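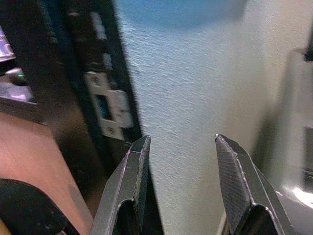 Rawan Matar asked under my last post whether a pinch check is still needed on a gripper when the arm already runs in reduced speed mode. Yes, it is. Arm speed and finger force are separate settings, and on most cells I've worked on they're set in separate places.

2/ Our shop rule at Tilter is that finger force gets measured on the real pads, after any pad change. Knurled pads hold with less force than smooth ones, so if you swap to knurled, turn the force down and write the new value on the cell sheet.

3/ Pad inspection is every 1000 cycles. Look for packed dirt in the crosshatch, scuffs that have gone through to the edge, and tips that no longer line up. Arm locked out first, every time, even for a quick look.

4/ Pointed tips get their own line in the risk assessment. I've read plenty that say "gripper – low risk" and leave it there. The tip is what meets a hand or a wall first. Masar's template has a row for it now. Luker's doesn't, so we add one by hand.

5/ Wall clearance. We model the arm with the fingers fully open, and we include the cable. Somebody always models it closed. On the Yin job that mistake meant moving the base after it was bolted down.

6/ Outlets and ports inside the reach envelope: move them, or put a keep-out zone around them in the controller. A sticker on the wall is not a control measure.

7/ Wendell Oyelaran wanted to know about logging. We keep force readings for 2000 cycles, plus every protective stop with the time and the joint positions. Initials go beside any reset. A reset with no initials gets treated as a fault.

8/ I'll put up the blank cell sheet tonight once I've taken the client names out. It's two pages. Print it single-sided so there's room on the back for notes.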